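Keogh Street Tutoring Rooms to Open on Sunday Afternoons From February

Families in the Keogh neighborhood who have been asking us (very patiently, we should add) for weekend hours will be glad to hear that Lasen Learning is opening its doors on Sunday afternoons, starting in February. The new sessions run from 2 to 4 and are open to students from middle school on up, whether they come to us already or have never set foot in the place.

"Parents kept telling me that weeknights were just too full, what with practice and supper and younger ones to put to bed," said Madhu Vashisht, director of Lasen Learning. "We wanted to give them a quieter part of the week, and I couldn't be happier that we can finally do it."

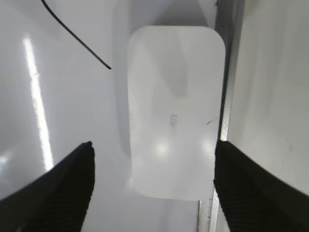
A white object with rounded corners at Lasen Learning.

Each Sunday will begin with homework help at shared tables, followed by small-group lessons in algebra, reading and essay writing. There is room for 30 students, and nearly all of our weekday tutors have offered to take a turn. Naveen Pant, who has taught math with us for three years, will lead the program and is already busy planning a geometry series for the spring – he would love to hear from students about the topics that give them the most trouble.

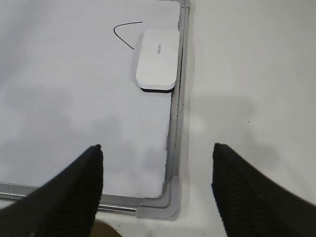

How to Sign Up

Registration is open now at the front desk or by phone. The first two visits are free, and after that families may pay by the session or by the month, whichever suits them better. Brothers and sisters are welcome to come together, and snacks will be served at the break thanks to our good neighbors at Ikero Bakery.

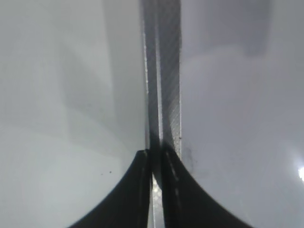

Metal strip, seen close up.

About Lasen Learning

Lasen Learning offers after-school tutoring and test preparation for students in Keogh and nearby Zinen. New tutors are always welcome to stop in, meet the staff and sit in on a lesson.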